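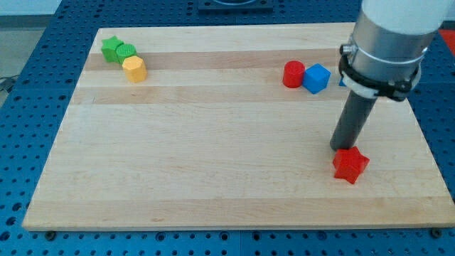
How Maple Moves

Wood never stops trading water with the air around it. A maple panel glued up in a dry shop in winter will be wider by June, and the change runs almost entirely across the grain. Length barely shifts. Furniture makers in Plomdale learned to plan for this long before they had meters to measure it.

Glykeria Zervas runs the drying room at Handotow, a small mill on the north side of town. Boards arrive green and are stacked on spacers with the ends sealed in wax. Most of the stock is dried to 6 percent moisture content, then held for 2 weeks before it is cut into strips.

"The kiln schedule is the easy part," Zervas said. "Holding time is where people cheat."

Strips released too early can carry uneven moisture from shell to core. Once ripped, they bow toward the wetter face, and a clamp only hides the bow until the glue has cured.

Color is sorted separately. Heartwood runs tan to brown, sapwood close to cream, and the two are sold in mixed lots at a lower price. Strength is much the same in both.

Handotow keeps over 80 test panels on open racks near the loading door. Each is measured across its width every 5 days, and the readings are logged in pencil on the back.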